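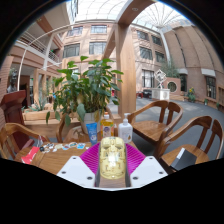

木桌面,暖橙褐色,木纹清楚

Sullimard 木蜡油(桌面款)417 毫升

阅读时长:12 分钟

先说我是谁吧。我在 Dramani 街尾开一间小铺子,叫 Kidside,最早只卖小朋友用的矮桌矮凳,后来桌子卖出去,客人一个接一个回来问我:桌面上那圈杯印怎么弄掉?孩子拿水彩笔画上去了怎么办?我妈拿钢丝球擦了一遍还能救吗?问得多了,我就开始认真折腾木头的保养,折腾着折腾着,架子上就多出来一排罐子。Sullimard 是里面我自己用得最多的,家里的餐桌、铺子里的收银台、阳台门口那块踩得发白的门槛,用的都是它。

所以这一页会比较啰嗦,我把平时在柜台上跟人讲的话基本都搬过来了。赶时间的朋友直接跳到“怎么上油”那一段就行。

【这是个什么东西】

木蜡油,顾名思义,油加蜡。油往木头里面走,蜡留在表面那一层。桌面款比他们家的普通款稠一些,蜡多一点,开罐的时候像冬天没化透的蜂蜜,搅一搅就顺了。颜色有三种:本色、暖茶、深核桃。本色也会让木头变深一点点,这个一定要先知道!你拿湿抹布在桌面上抹一下,湿的时候什么颜色,上完本色油差不多就是那个颜色。暖茶会往橙黄里带,浅色的橡木、白蜡木上效果很明显,松木上嘛……松木吃色特别不匀,我后面单独说。深核桃我卖得最少,不太敢劝人买,上得不好会像酱油打翻了。

味道是有的,一股亚麻籽油味,带一点点橘子皮。我自己喜欢,我先生说像画室。刷的时候开窗,晾几天就淡了,抽屉内侧这种不通风的地方会留得久,所以抽屉里面我一般不刷,或者只擦一层干蜡。

【为什么我喜欢油,不喜欢漆】

这个纯属个人口味,喜欢漆的朋友别来吵架(来也行,我泡茶)。漆面好处很实在,耐水耐脏,擦一下就干净,家里有好几个小孩的,漆面省心得多。可漆面一旦划破了、起皮了,补起来很麻烦,补一小块总有一个边,最后往往得整面磨掉重来。油面呢,哪儿坏了磨哪儿,磨完抹点油,过两天几乎找不着。我这种手欠、杯子从来不垫杯垫的人,用油面比较合适。

还有手感。油面摸上去是温的、有点涩,能摸到木纹,早上趴在桌上喝咖啡,胳膊底下那个感觉跟漆面完全两码事。

缺点我也老实讲。油面怕长时间泡水,湿抹布团在桌上过一夜,第二天必定有印子。怕热锅,刚离火的砂锅直接放上去会留白圈。红酒、酱油、姜黄这几样要赶紧擦。姜黄尤其要命,我铺子里那张样板桌有一角到现在还是黄的,就是有一回吃咖喱外卖吃的。

【先搞清楚你的桌子是什么面】

买之前请一定先做这一步,很多退货都是因为漏了它。木蜡油只能上在裸木上,或者原来就是油面、蜡面的木头上。如果你的桌子有漆,油根本进不去,只会在表面糊一层,黏黏的,怎么晾都不干,最后还得用松节油一点点擦下来。我帮人擦过,擦到晚上十点,第二天手都抬不起来。

测试办法很简单。找桌子背面或者边角不起眼的地方,滴一滴水,等十分钟。水珠一直圆圆地站着,一点没变,八成是漆面。水慢慢塌下去,木头颜色变深了,那就是裸木或者油面已经磨薄了。介于两者之间的,比如水珠塌了一半,颜色没怎么变,通常是还不错的油面或者蜡面,可以直接做保养,不用大磨。

还是看不准的话,拿指甲在背面轻轻刮一下,有透明碎屑的是漆,有软软一层蜡垢的是蜡,什么都没有的多半是油。也有人家里的桌子根本就是木纹贴皮,甚至是木纹纸,这个就算了吧,别买,钱省下来买个漂亮的桌布。贴皮(真木皮那种)倒是可以上油,只是打磨要非常轻,木皮薄得很,磨穿了谁也救不回来。

【要准备的东西】

一罐油。一根搅拌棒,冰棍棍子就行。几块不掉毛的棉布,旧T恤最好,新毛巾不行,会掉一桌子毛。砂纸三张,120目、180目、240目。手套。纸胶带,如果你只做局部。还有一样很多人想不到的:一个装了水的铁盆或者旧铁桶,用来泡擦过油的布。

这条我要单独拎出来讲,请务必看完。沾了干性油的布,团成一团扔在垃圾桶里,是会自己发热的,热散不出去就可能烧起来。用完的布要么完全摊开,单层晾在室外阳光晒不到的地方,干硬了再扔,要么泡进水里,封好了再丢。别团着,别塞进塑料袋,别跟锯末放一起。我每卖一罐都会念叨一遍,熟客已经能跟着我背了。

【怎么上油】

第一步,打磨。裸木新桌子从180目开始就行,旧桌子有杯印、有毛刺的,从120目开始。一律顺着木纹磨,横着磨会留下一道道的划痕,没上油的时候看不见,一上油全出来了,气死人。120磨完换180,再换240,差不多就停。有人喜欢一路磨到 1,000 目,摸着像玻璃似的,滑是真滑,可木头表面磨得太密,油吃不进去,过不了多久就花。我自己家那张餐桌第一回就是这么干的,周末磨了两天,三个月之后重来。

第二步,除尘。吸尘器先吸一遍,再用拧得很干的湿布擦一遍,擦完让它晾透。湿布擦过以后木纤维会竖起来,摸着又有点毛,用240目很轻很轻地带一遍,再把灰弄干净。这个小动作多花不了多少时间,成品手感差很多。

第三步,搅油。罐底会沉一层,要从底下往上翻着搅,别摇,摇出泡沫来就不好擦了。有颜色的更要搅,暖茶不搅匀的话,上半罐像本色,下半罐像深核桃,一张桌子刷出两个色来。

第四步,上第一遍。布上蘸一点,真的就一点,画着圈把油揉进木头里,再顺着木纹拉平。一次做一块,大概两个巴掌大,做完再往旁边接。端头(就是木头被锯断的那一面)吃油特别凶,可以多给一些。

第五步,擦掉。等十五分钟左右,换一块干净布,把表面所有没吃进去的油全部擦掉。擦到你觉得“哎呀我是不是把油都擦没了”,那就对了。来找我说桌子发黏的客人,十个里有九个是这一步舍不得擦。油留在表面不会变成保护层,只会变成一层黏黏的皮,灰一落,全粘住。

第六步,等。夏天一晚上,冬天或者梅雨天要一天一夜,摸上去完全不黏手了,再来第二遍。

第七步,第二遍,比第一遍还要薄。手法一样,擦掉也一样。普通家用 2 遍就够了,别加第三遍,加了也吃不进去。厨房里的工作台,水多油多的,可以过一个月再补一次。

上完以后当天晚上就可以放轻的东西了,但别放杯子,别铺桌布,别压一本大厚书。桌布一盖,不通气,干得慢,还会印出布纹来。第一个星期只用干布擦,一个星期之后可以用湿布,完全硬透要等上三四个星期。等待的时候最折磨人,我懂,我每次都忍不住去摸。
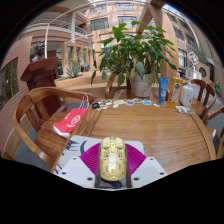 再说说不同木头的脾气。橡木和白蜡木最好伺候,纹路粗,吃油匀,第一次动手的人拿它们练手准没错。樱桃木本来就会越晒越红,上本色就好,别加颜色,等它自己变,隔年再看会觉得捡了个大便宜。黑胡桃上本色油的那一下特别爽,灰扑扑的板子一下子就醒过来了!不过黑胡桃怕晒,靠窗那一边日子久了会变浅,桌子最好隔一阵子掉个头。

柚木本身油性大,要先用酒精擦一遍表面,晾干了马上上油,不然吃不进去。竹子严格讲不算木头,能上,第一遍要特别薄,竹子不怎么喝油,多出来的全浮在上面。

松木我前面说要单独讲。松木软硬不匀,早材那一圈像海绵,晚材那一圈又硬得很,上有颜色的油会一道深一道浅,还有木节周围会出树脂,怎么擦都黏。我的建议是松木只上本色,真想要深一点,先拿试用装在背面试。试用装是 30 毫升的小瓶,三个颜色都有,刷一把小椅子的坐面也够了。

橡胶木家具很多人家里都有,便宜结实,出厂大多是漆面,要上油得先把漆全磨掉。磨漆的灰很大,请戴口罩,最好在户外。磨到一半后悔的人我见过不少,所以做决定前请想清楚,别星期一晚上心血来潮就开工。

【一罐能用多少】

417 毫升这个容量看着有点怪,当初我也问过代理商 Indidbridge,他们说罐子就这么大,装满正好是这个数,行吧。一张普通的四人餐桌,桌面正反两面加边,做完整的两遍,罐子里还能剩下一大截,够你以后补好几年的局部。只做正面的话更富余。对了,反面也请上一遍,哪怕只薄薄一层。木头正反两面吸潮不一样,只封正面,板子容易往一边翘,宽板尤其明显。桌腿吃得不多,顺手就带过去了。

开过的罐子,边沿擦干净,盖紧,倒过来放,能存挺久。如果表面结了一层皮,别搅碎进去,用小刀沿边划一圈,整张揭掉,下面的油照样好用。要是整罐都成了果冻状,那就没救了,按油漆类垃圾处理,别倒下水道。

剩得不多的时候,可以换到一个小玻璃瓶里,瓶子里空气越少,结皮越慢。有客人教我往罐子里丢洗干净的玻璃弹珠,把液面顶上来,我试过,管用,就是倒油的时候弹珠会跟着滚出来,咚的一声掉进去,溅我一围裙。

【日常怎么打理】

平时拧干的软布擦一擦就好。油污重的,用一点点中性洗洁精兑温水,擦完马上用清水布带一遍,再用干布收掉水。别用漂白水,别用厨房重油污喷雾,那种喷雾一喷,油面当场就给你洗穿了,留下一块白。也别用百洁布绿的那一面。小苏打在橡木上也要小心,会发黑。

什么时候该补油?滴水。水珠还站得住,不用管。水一滴上去就塌,颜色马上变深,就该补了。餐桌正中间和每个人坐的那几个位置会先干,四个角往往好好的,所以补油的时候只补干的地方也可以,边缘拉淡一点就接上了。我家是入冬前补一次,开暖气以后空气太干,桌面容易起细细的裂纹。

白色的水圈,通常是潮气闷在蜡层里,先别急着磨。隔一块干棉布,熨斗开最低温,不开蒸汽,一下一下轻轻点,点一下掀开看一下,多半能退掉大半。退不掉的再用240目顺纹轻磨,补油。黑色的圈就麻烦了,那是铁锅铁罐子底下有水,跟木头里的单宁起了反应,磨是磨不掉多少的,要用草酸。草酸有刺激性,家里有小孩的我不建议自己弄,可以把桌子送过来,我后院有地方。

水彩笔画的,湿布加一点洗洁精能掉一大半。油性记号笔,用橡皮先擦,再不行就磨。蜡笔最简单,吹风机吹软了,纸巾一抹就走。贴纸的胶印,拿点食用油焖一会儿再擦,擦完记得把食用油洗干净,食用油不会干,留着会哈喇。

小坑也顺便说了。东西掉下来砸出来的浅坑,只要木纤维没断,滴几滴热水在坑里,盖一块湿布,熨斗压上几秒,木头会自己胀回来一些。纤维断了的就胀不回来,留着吧,我觉得有坑的桌子挺好看的。

【小孩用的桌椅能不能刷】

能。完全硬透以后再给小朋友用,我自己会等满一个月,宁可多晾几天。没干透之前别让小朋友趴在上面,更别让他们啃。砧板和木勺请买食品级的矿物油或者蜂蜡膏,那个跟这个是两样东西,架子上也有,就摆在旁边。玩具我不太推荐用桌面款,太稠了,小零件的缝里擦不干净,Sullimard 有一款稀一点的,铺子里有货的时候我会在门口黑板上写。

对坚果过敏的朋友买之前跟我说一声,罐身上的成分我可以一条一条念给你听。

【常有人问的几件事】

能不能跟别的牌子的油混着用?旧油面上直接换成这个,只要旧的干透了、表面打磨过,一般没问题。两种油倒在一起搅,不要。

可以用刷子吗?可以,短毛的,沟沟槽槽和雕花的地方用刷子反而方便,但平面最后还是得用布擦。海绵也行,一次性的那种,用完和布一样处理。

上完以后觉得太哑光了怎么办?第二遍干透以后,拿一块羊毛布或者旧羊毛袜使劲抛,会出一层很柔和的光。想要镜子一样亮,请买漆。

已经发黏了怎么救?没过两天的,蘸一点新油揉开,让它软下来,马上用干布狠狠擦掉。时间久了的,用松节油或者细钢丝绒加一点新油去搓,搓完擦干净,重新晾。橡木不要用钢丝绒,铁屑留在里面会长黑点。

下雨天能做吗?能做,慢。门窗开一条缝,有条件开除湿机,别拿吹风机对着吹,表面先结皮,里面还是湿的。

能刷户外桌子吗?桌面款不行,扛不住太阳和雨。阳台上有顶的勉强可以,自己要勤快。

【怎么买】

店里自提最方便,Dramani 街走到底,门口有一张绿色小板凳的就是。中午我会关门吃个饭,别在那个点来拍门呀。快递也可以寄,油属于液体,走陆运,会慢几天,罐子外面我会多套一层袋子,收到的时候罐身偶尔有小瘪,不影响里面。盖子有渗漏的,拍张照发过来,我补寄。

颜色买错了没开封可以换,开了就换不了了,所以拿不准的先带一瓶试用装回去。桌子照片发我也行,最好白天靠窗拍,晚上黄灯底下拍的我真看不出是什么木头。

老客人带旧空罐来,我送一块裁好的棉布,裁的是我先生的旧T恤,洗过的,印着什么图案就随缘了。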